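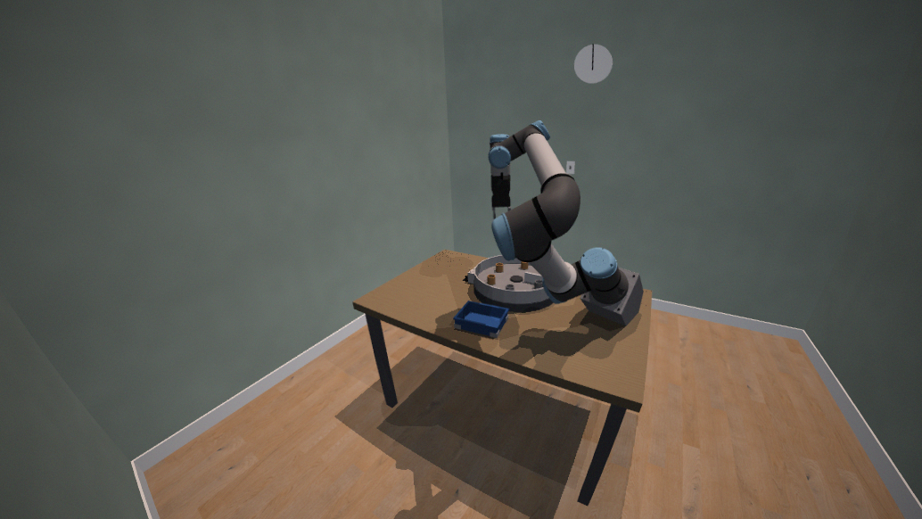

## 4. Recording a demonstration by remote control

Complete section 3 before you start. The Rullo controller must be paired and the practice room loaded in Irodeck, with the arm above the circular tray and the gripper pointing down.

1. Open **Teach > New task** and type a task name. Use the same name for every recording of the task.
2. Set **Speed limit** to 10 percent.
3. Hold the enable grip on the controller. The arm follows your hand only while the grip is held.
4. Move the gripper over one of the brown pegs on the tray. Line up the fingers on either side of it.
5. Press **Record**, then lower the gripper and squeeze the trigger to close it.
6. Raise the peg clear of the tray rim before moving sideways.
7. Carry it to the blue bin, lower it below the top of the walls, and release the trigger.
8. Lift the gripper out of the bin and press **Stop**.
9. Select **Keep** or **Discard**.

Record at least four demonstrations before you press **Train**. Start each one from a slightly different arm position.

**Note:** Pauses are recorded too. If you stop for longer than 400 ms, the timeline marks the gap in yellow. Short gaps can be trimmed in **Edit**.

**Note:** If you let go of the enable grip during a recording, the arm holds its position. Squeeze again to continue. Do not re-center the controller until the recording is stopped.

**Caution:** The practice room does not model cable drag. When you move a task to a real arm, replay it at 10 percent with one hand on the emergency stop.

If message 861 appears, the controller has lost tracking. Discard the recording and repeat from step 3.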